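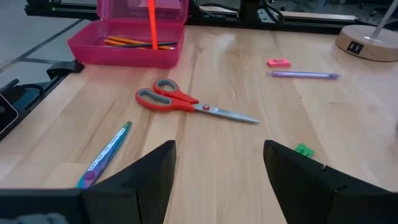

115 shares
2 comments

Section 4. Finishing and looking after the top

Read this section before you open the can. Most of the bad tops we get asked about were ruined in the first evening by somebody who trusted the label. The notes are by Bernadette Ridgeway, with changes to the sanding steps by Arnout Coppens after the first printing.

The Nedasby top comes bare. The leaflet packed with it says "pre-treated at the mill," and we have asked more than once what that means. We have yet to get an answer we could use. Treat the top as raw wood.

Before you start

You need:
- sandpaper, medium and fine
- a sanding block
- lint-free cloths, more than you think
- a vacuum with a soft brush
- a wipe-on oil finish
- a metal can with a tight lid, filled with water
- gloves

You don't need the Zirix Prep Kit. It has a block, a few cloths and a small bottle of cleaner in it, and the cleaner is the only part you couldn't find at home. We tried a top with it and a top without it. They looked the same to everyone we asked, including the person who sold us the kit.

CAUTION: Cloths wet with drying oil can heat up and catch fire on their own. Put used cloths in the water-filled can and close the lid. Don't leave them in a heap, in a trash bag or in a pocket. This is one warning on the label we have no quarrel with.

4.1 Letting the top settle

1. Take off all the plastic, underneath too.
2. Set the top on blocks so air can reach both faces.
3. Leave it in the room where it will be used.

The leaflet says overnight is enough. It may be, in a dry house, in a good month. Ours came in June out of a hot truck, and after one night it had a cup in it you could slide a coin under. Lay a straightedge across the top each day and go on when the reading stops changing.

4.2 Sanding

1. Clear everything off the surface and vacuum it.
2. Draw light pencil lines across the whole top.
3. Sand along the grain with medium paper until the pencil is gone. Use the block, even near the edges.
4. Vacuum. Wipe with a barely damp cloth and let it dry. The grain will stand up a little and feel fuzzy.
5. Sand with fine paper, lightly, only until the fuzz is gone.
6. Round the sharp edges with a few strokes. A sharp edge won't hold a finish.

NOTE: You'll find people online who sand bare wood up to 2000 grit and swear by it. It feels lovely for a day. It also closes the surface so far that the oil has trouble getting in, and you end up with a thin coat that water marks go straight through. Stop at fine.

Glued seams deserve a second look. Dried glue hides well on pale wood and shows up as a light patch the moment oil touches it. Wipe the seams with a damp cloth and look along them with the lights low. If a spot stays pale, sand it again now.

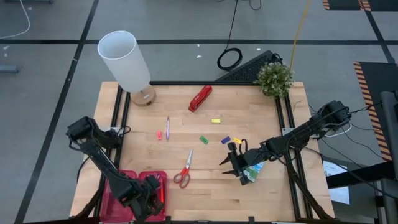 4.3 The first coat

1. Stir the oil. Don't shake it.
2. Open a window. "Low odor" on the Ambrose can is a matter of opinion.
3. Pour a small puddle in the middle and spread it with a folded cloth, working with the grain.
4. Let it sit for as long as the can says.
5. Wipe off everything that will come off. Use a clean cloth, then another clean cloth.
6. Do the underside the same way.

Step 5 is where it goes wrong. It feels like waste to wipe away oil you paid for, so people leave some behind, and what they leave turns sticky and then stays sticky. If your cloth drags, you haven't finished wiping.

Step 6 gets skipped a lot. The argument for skipping it is that the underside won't be seen. The argument for doing it is that a top sealed on one face takes on damp through the other, and bends. We skipped it once.

4.4 More coats

The can says one coat protects "for life." It doesn't say whose. Plan on 4 coats for any top that will see water or hard use. Fewer will do on a desk.

1. Wait until the last coat feels dry and no longer smells strong when you put your nose near it.
2. Rub lightly with fine paper and vacuum.
3. Apply as in 4.3, using less oil each time.
4. After the last coat, keep water off the top until the oil has cured. Dry and cured are different things, and the label uses the words as if they were the same.

NOTE: The Datgate test card (the little strip that is supposed to change color when a finish has cured) changed color for us on a coat we had put on that morning. It also changed color on a windowsill. Use a drop of water in a corner instead. If the spot beneath it is dull after you wipe it away, wait longer.

4.5 Scratches, rings and dents

Fine scratches. Rub a little oil along the scratch with a cloth and wipe it off. If you can catch it with a fingernail, sand the spot first, a good way past the scratch on both sides, or you'll have a dip.

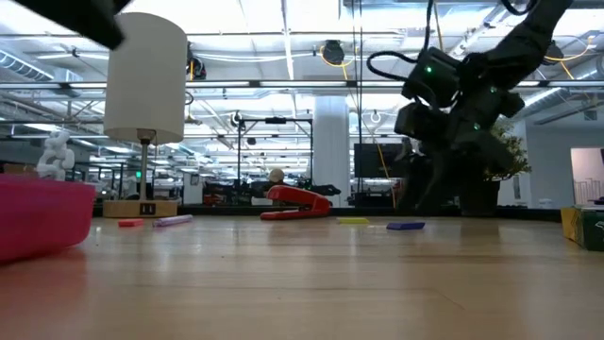
White rings. Often these fade if left alone for a few days. We've been told to use mayonnaise, toothpaste and a hair dryer. The mayonnaise did nothing that plain oil wouldn't do, and the toothpaste left a dull patch bigger than the ring.

Black rings. These are from iron and water together, usually a can or a cast pan left standing. Sanding may not reach the bottom of the stain. Try it, and know when to give up.

Dents. Lay a damp cloth over the dent and touch it with a warm iron for a few seconds. This works well on bare wood and poorly on a finished surface, whatever the video says. Sand back to bare wood first, steam, let it dry, then oil.

4.6 Regular care

1. Wipe with a damp cloth and dry it right away.
2. Put something under plant pots and anything with rubber feet. Rubber can mark an oiled surface for good.
3. Add a thin coat when water stops beading.

Ignore the calendar printed inside the lid. It has you buying a new can every season. A top in a spare room can go far longer than that, and one next to a sink may need oil sooner. Look at the wood.

If the top still feels tacky after several days, go to Section 5, Stripping and starting over.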